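Omik storage nodes: firmware 4.5 for Cedport sites

Firmware 4.5 is now the default image for Omik storage nodes at Cedport. It changes the order in which drives spin up, which lowers peak draw at boot, and raises the limit on mounted volumes to 159 per node.
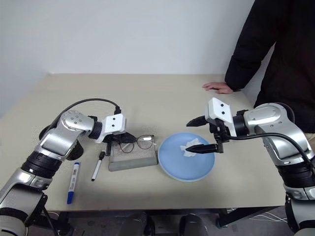
Glasses on a gray foam block, between two robot arms.

Nodes behind the Nivolgate switch need port 50 open before the update. Units still on the Faulkner controller should stay on the old image until October. Allow five minutes per node for the restart.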